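Does the table clearing robot deserve the fuss?

Posted 5/26/21 in Clubs, Grumbling

I said last October that I'd give the Skirnance robotics club a fair hearing before I wrote anything rude about it, and I've now been going along for long enough that I think I'm allowed to be a bit rude.

For anyone who skipped the earlier posts, the club meets at Sulcombe, the students are mostly second years, and the project this term is called Varnadow. I don't know who picked the name. The idea is a two-armed robot that tidies up after lunch. It gets a table with rubbish on it, a tray and a bin, and it's meant to work out what goes where. That's the poster version, anyway. The poster also says "the end of washing up", and as far as I can see there is no washing up in it anywhere.

What they've got at the moment is picking things up. Foil, mostly, and crumpled paper. I asked why foil and was told it's hard, because it bends when you squeeze it and it's shiny, so the camera gets muddled about where the edges are. Fair enough. I can believe that's hard. I'm less sure it's a reason to spend 11 weeks on it when a person with a bin bag would be done before the kettle boiled.

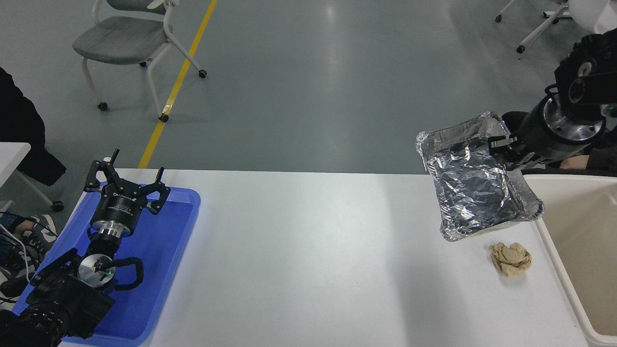 My real gripe is with how they keep score. A grab counts as a success if the thing leaves the table. It doesn't have to end up in the bin, and it doesn't have to come up in one piece, or level. So if you had a foil tray with gravy in it, you could score full marks and still need a mop. I brought this up and got the answer that placing is a separate task with its own score. Well, yes, but then don't put one number on the slide for parents' evening. The number they want to use is some 60 per cent, and it's for lifting only. Anybody reading that slide is going to think the robot clears the table six times out of ten.

The other thing is the second arm. They've paid for two (or the school has, or the grant has, I never got a straight answer) and in this exercise one of them does the lot while the other one sits folded up by the tray. I'm told it comes into its own later, when the jobs get more complicated. Perhaps. I was told the same about the bread maker.

I will say the students are good company and they know far more than I did at that age. They argue properly. There was a long row over whether the robot should try again straight away after a miss or go back and have another look first, and both sides had thought about it. I came down on the side of having another look, for what it's worth, which was nothing. 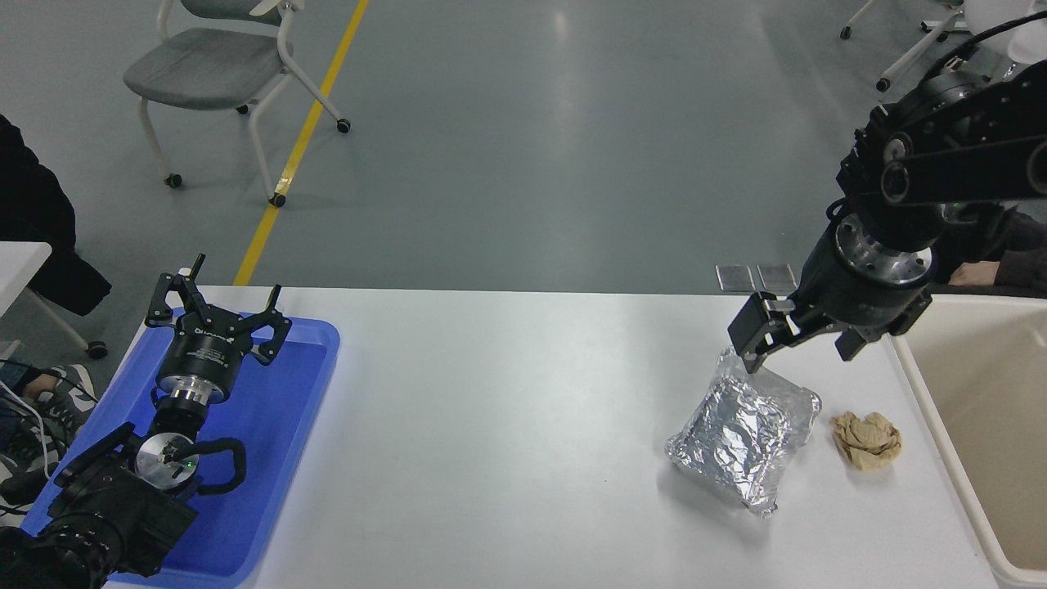 They're down to enter the Kao Cup in the beginners' class, and the rules there are stricter than the club's. You get 3 tries per item and it only counts if the item is in the right container at the end. I think that'll do them more good than anything I've said. My guess is that lifting goes fine and the bin is where it all comes unstuck, and I'd put 2 pounds on it, though I've been asked not to.

So am I converted? No. I still think the project is a nice way to learn programming and a poor way to clear a table, and I'd be happier if the poster said the first part and left out the second. But I've said I'll go to the competition, and I've asked for the full score sheets afterwards, lifting and placing in separate columns. If they send them over I'll put them up on the blog, good or bad.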